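4. OPEN DAY SETUP, BAG STATION (Tedham hall, March)

Read sect. 3 first if you havent run the Strazds hand tool before. Doors at 10. Station ready by 9:30.

4.1 Clear the tabletop. Nothing on it except the mesh bag and the hand tool.

4.2 Lay the bag flat-ish, zipper side up. Don't smooth it out. Creases are fine, visitors should see the job as it is.

4.3 Check fingers open and close all the way. Sticky? Swap for the spare, crate 53. No oil.

4.4 Demo grip: come in low, pinch the end of the zipper, small bite of mesh along with it is OK. Hold. Count of two. Then go for the pull.
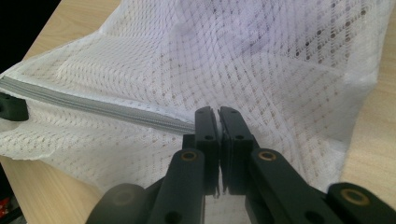

4.5 Let go before you hand over to a visitor. Handle first, fingers pointing at the table.

NOTE: one visitor on the tool at a time. Groups of 25 max, rest wait behind the tape.

CAUTION: Keep hair, lanyards and sleeves out of the linkage. It pinches. Kids under 10 only with a grown-up next to them.

4.6 Start recording when the visitor says ready. Stop after one open and one close of the zipper. Bad tries count too, dont delete them.

4.7 Target for the day is some 2,000 tries over all stations. Last time at Noltbridge we got 963, too much time lost on handovers. Keep it moveing.

4.8 Mesh snagged in the teeth: stop, back the pull off by hand, carry on. Torn bag goes in the bin, new one from the Brevness box.

4.9 Closing: fingers shut, tool in its case, log sheet to Despina Onu.

Questions on setup: Despina Onu, Brevness demo desk | © Brevness | Back to top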